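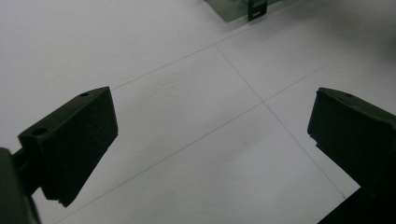
Visit notes - Prukier, gripper bench, March

Got there just after nine, bit late, parking is hopeless. Gudrun Dahlgren met us at the side door and took us straight through. No slides, thank goodness.

Mostly wanted to see how they look after the hand-held grippers, as ours at Eide keep drifting and we end up sending them back. Prukier do all theirs in house. One bench, two people, a drawer of spare fingers and a log book that is very much in use.

Routine as I got it down:

Start of shift - open the fingers fully, wipe the inner faces, look for scuffs. Light scuffs are left alone. Anything you can catch a nail on, the finger comes off. Always change both, never one, or the grip pulls to one side.

Then open and close 71 times. I asked why 71. Gudrun said whoever wrote the sheet had a reason and has since gone to Rirano. They still do it.

Then the opening check. Reading at full open should come out between 900 and 920 on their scale (counts, not mm - I got this wrong at first and wrote it down wrong too). Under 900 usually means dirt in the slide. Over and somebody has fitted the end stop back to front. She'd had one of those the week before.

Screws. They use the low strength threadlock, a tiny dab, and mark each head with a paint pen so you can see if it's moved. We don't do this and should. Cheap, takes a minute.

Cable is the thing that really fails, she says. Goes at the bend by the handle. They've replaced more than 2 this year already and now put a longer sleeve on as standard. Asked for the part number, she's going to email it.

Cleaning - dry cloth only on the fingers. Somebody tried solvent once and the surface went sticky, whole set binned.

Also had ten minutes with the Urus software, which keeps the readings for each gripper. Fine, a bit slow. The paper log seems to be what poeple really look at.

Didn't get to see the calibration jig, it was out on loan. Worth going back for.

To do at our end: paint pens, longer sleeves, write down the full open reading every morning and not just when its playing up. Ask Gudrun for a copy of the check sheet.

Lunch was soup. Left about half one.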